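Proceedings > Reuse and Repair of Office Equipment > Paper 11 > Section 3

3.2 Access to parts in tower cases

The 300 towers in the sample were retired from two administrative buildings and had been stored upright since November. Each was weighed, given an inventory number and placed on its side with the panel removed before any timing began. Panel removal was timed separately (Section 3.1) and is excluded from the values reported in this section. Hala Zaki and Dong-hyun Yeon did all of the bench work; the coding sheet was drafted by Agnes Skinner and revised once, after the first 71 units.

For every part we recorded an access class. Class A parts can be reached and released by hand with no other part moved. Class B parts can be reached by hand but need a tool for release. Class C parts are blocked until at least one other part, cable or bracket has been moved. A part held by both a latch and a screw was entered as Class B, even where the screw was missing on arrival. Cables were not classed as parts. They were scored under the heading "obstruction" on a scale of zero to three, following Koo and Noh, with zero meaning that no cable crossed the path of the hand.

Processor sockets were treated as a special case. A socket found closed was opened and the processor lifted out before the remaining parts were classed. A socket found empty was entered as such and its lever position noted, and the unit was kept in the sample for all parts except the processor.

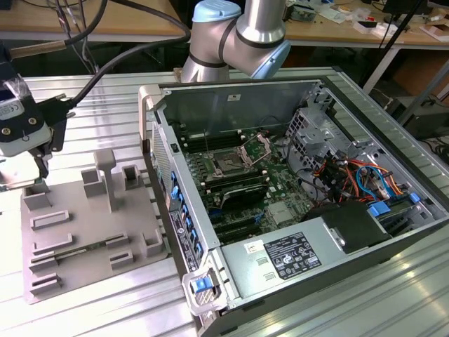
Figure 4. Tower case on its side with the panel off; empty processor socket with lever and retention frame open.

Color marking of release points differed widely between case designs. Some had none, and the worker had to search the case wall for the catch. In the unit in Figure 4 the drive latches near the right wall and the release latch at the front-left corner are both blue, against the green board and silver metal around them, and were coded as "marked." The bundle of power cables below the drive cage was scored for obstruction in the same way as in all other units. Search time was logged from the first touch of the case to the first touch of the correct latch, and trials of up to 11 seconds were kept without review. The full log holds 1850 such trials. Agreement between the two coders is reported in Section 3.3.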